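Druler Home Cinema Box, Model 3
April 17, 2021
By Wakana Onishi
Print this page | E-mail this page

Many of our customers write to us with the same wish. They bought films on disc for many years, they have a full shelf, and now they also pay for streaming. They want one box under the television which plays everything. The Druler is made for these people, and we have had it in our shop long enough to speak of it with confidence.

The Druler plays discs, files from a hard drive, and the usual streaming programs. It is a small box, wide as a dinner plate, and it has no fan, so it stays silent during quiet films. The disc tray is at the front. On the back are the connections for the television, for the sound system, for the network cable, and for an outside drive. Wireless network is also included, but for large files we recommend the cable.

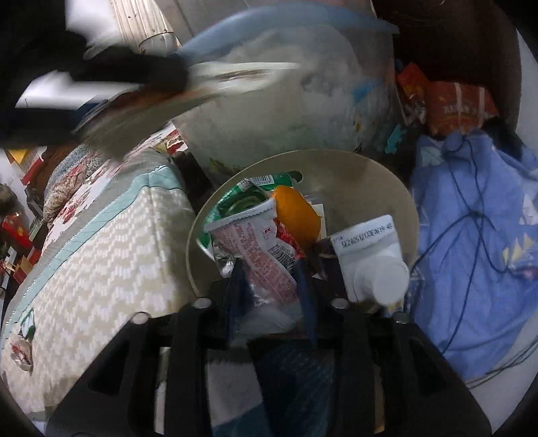

The internal memory keeps up to 700 films in standard quality. If your films are in high definition the number is of course smaller, and it depends much on the length. When the memory is full, the box does not delete anything by itself. It shows a message and asks you which titles you want to move to the outside drive. Some other players remove the oldest title without a question, and we received many complaints about this in the past.

One point I must explain carefully. The Druler does not make a copy of a protected disc. It can only store the files which you bought as files, or which you recorded yourself, for example from a family video camera. Please do not order it with another expectation. We cannot take back an opened box for this reason.

The menu was changed in the last version and it is now easier to read from the sofa. Films can be sorted by title, year, director or language. You can also make a list for each person in the home, and a list for children can be locked with a number. Subtitles may be made larger in three steps. I use the largest one myself, with white letters on a dark strip, and it is comfortable for the eyes also in a long film.

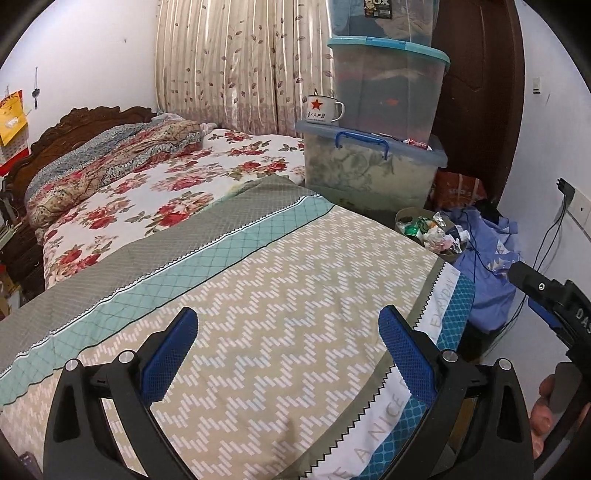

The remote control is from Sorby and it is the same one they supply with their older players. It has lighted keys. Batteries are in the package. If you prefer to use your telephone, the Vumska program is free and does the same work, but it needs the wireless network to be switched on.

For sound, the box was tested in our shop together with the Hamada speakers, the small pair and the long bar. Both worked at once without any setting. With older amplifiers you may need to choose "stereo only" in the sound menu, otherwise voices can be too low against the music.

Guarantee is 18 months, and repairs are made in our own workshop. The black model is in stock now. The silver model will arrive in May, and you may reserve it already without payment.

In the package: player, remote control with batteries, power cable, television cable, printed guide in English and Spanish. Network cable is not included.

Print this page | E-mail this page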